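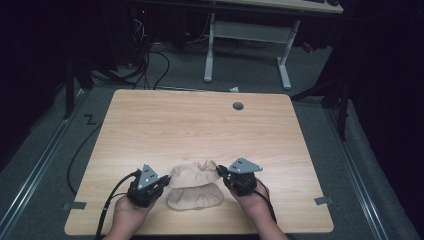 A reader wrote to ask whether a soft cap can go straight from the washing line into the drawer, and said hers had come out last summer with a crease across the crown that never shifted. Mine did the same the first year, so I've moved this part of the guide up ahead of the storage section.

Section 4: Shaping and folding a soft cap

I wrote these steps for the Gudeta cap in size 56, but they'll do for most unlined cloth caps with a soft brim. Stiffened peaks are in Section 6, please don't fold those (I've done it, it cracks).

What you'll need

A smooth, clean table. Mine has a grommet hole up one end and I just work away from it.
A tea towel, rolled up.
A spray bottle with plain water.
A storage bag or a shallow box. I use the Vivach flat box, but a clean pillowcase is fine.

Setting up

1. Wipe the table and let it dry. Pale fabric picks up everything, and I once pressed a ring of tea into a brim that was clean when I started.

2. Clear a space 60 cm wide along the front edge, where you can reach the cap from both sides without leaning over it.

3. Check the cap is dry all the way through. Feel inside the sweatband and along the seam where the crown meets the brim — that seam is always the last bit to dry.

Caution: don't fold a damp cap, even if it's only the seam. You'll get a musty smell and quite possibly spots of mildew.

Shaping

4. Stand the cap on its brim with the crown up. Push the crown out from the inside with your fist first, so you've got some shape to work with.

5. Bring a hand in from each side and ease the crown in towards the middle, just enough to lift the wrinkles. Let go and see where the cloth wants to sit. If one side sags, work on that side only.

6. Smooth the brim outwards from the seam to the edge, turning the cap a little as you go. Stubborn creases get one light spray and a firm press with your palm. After spraying, leave it alone until it's dry again, which on my table takes almost 11 minutes in warm weather and a good deal longer in July.

Note: colour matters here. Beige and cream will show a water mark if you spray one spot only, so mist the whole brim lightly. On navy I've never had a problem.

Folding

7. Tuck the crown down into the brim so it makes a low, soft dome. Don't flatten it completely.

8. Lay the rolled tea towel inside the crown if the cap is going away for the season. For a weekend bag, skip the towel and fold the cap once, front to back, along the centre seam.

9. Slide it into the bag or box with the brim underneath. Nothing goes on top except another cap!

If it goes wrong

Crown has a hard line across it: go back to step 4, and leave the cap standing over an upturned bowl overnight.

Brim has gone wavy: it was probably pulled while damp. Mist it, press it flat under a clean tea towel and a couple of heavy books, and check it in the morning.

Washing is covered in Section 3, including what to do about sunscreen around the sweatband.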